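Household Skills 2, Unit 6: Weighing Packaged Goods at Home
Course handout, Distthorpe Adult Learning
Instructor: Nilton Condori

Before you start

Read pages 1 to 4 of the Unit 5 handout again if you missed class. We will use the words gross, tare and net all evening and I won't go over them from the beginning. In short, gross is everything on the scale, tare is the packaging, and net is what's left when you take the tare away from the gross.

Bring one packaged item from your kitchen. A bottle, a jar or a small carton is fine. It can be full, half used or empty, as long as the label is still on it. Don't bring anything in glass that has a crack in it.

1. Setting up the surface

A digital kitchen scale needs a flat, steady surface. Most of the bad readings in this course come from the table and have nothing to do with the scale. Push down on each corner of your table before you put anything on it. If it rocks, fold a piece of card and put it under the short leg.

Cloth on the table is all right if it is thin and pulled flat. A thick or wrinkled cloth can let the scale tilt, and it can also touch the underside of the platform on some low models. If you work on cloth, weigh the same item twice, once on the cloth and once on the bare table. When the two readings match, carry on with the cloth.

Keep the display facing you. Turn the scale on with nothing on it and wait for zero. If it shows anything else, press the zero or tare button once and wait again.

2. Placing the item

Put the item in the middle of the platform. Tall bottles are a problem on small scales, as they tip easily and the base may be wider than it looks. Lay a closed bottle on its side if it won't stand safely. The weight is the same either way. What matters is that no part of the bottle is resting on the table or leaning on another item.

Check the cap before you lay a bottle down. A cap that feels tight can still leak, especially on juice and cooking oil.

Boxes and cartons should have their flaps folded in or standing straight up. A flap that hangs over the side and touches the table takes some of the weight off the platform.

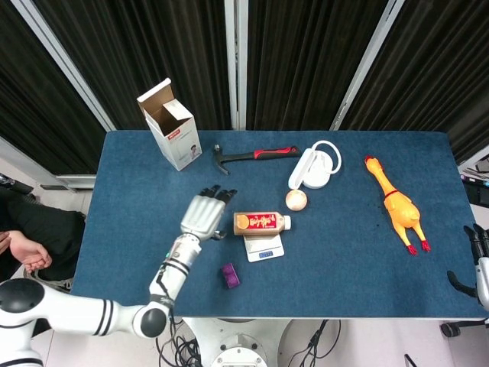 Once the item is still, take your hand away and wait for the number to settle. Read it, write it down, then lift the item off and check that the display goes back to zero. If it doesn't, cross out the reading and do it over. Write the unit every time. Several of you left off the "g" in January and then couldn't tell grams from ounces the next week.

3. Worked case

This is the one from class. A partly used bottle of dish soap weighed 286 g with the cap on. The same kind of bottle, empty and rinsed, had a net weight of nothing, of course, but the scale still read 41 g, and that is our tare.

Gross 286 g
Tare 41 g
Net 245 g

If you don't have an empty container of the same kind, you can pour the contents into a bowl that you have already zeroed on the scale. You will lose a little to the sides of the bottle. For thick liquids the loss is bigger, so let the bottle drain upside down for a few minutes.

The second case was a box of Vosenness oat biscuits. The gross weight was 123 g. We did not get a tare for it, so there is no net weight — please leave that line blank in your table and don't guess.

4. Reading the label

Look for the net amount on the front or back. Liquids are often given by volume, in milliliters or fluid ounces, and your scale gives weight. For water the two are close, as one milliliter weighs about one gram. Oil is lighter than water and syrup is heavier.

If the label is in a language you don't read, look for the number followed by g, kg, ml or L. On many imported goods these are printed in the same form you are used to. Some use other characters for the unit, so ask before you copy it down.

5. For Monday

Weigh 2 items at home and fill in the table on the back page. Use one liquid and one dry item. Note the name of the item, the surface you worked on, the gross weight, the tare if you have it, and the amount given on the label.

Students who borrowed a Trodska scale should bring it back with the battery cover on. Anyone who still needs one can ask me at the break.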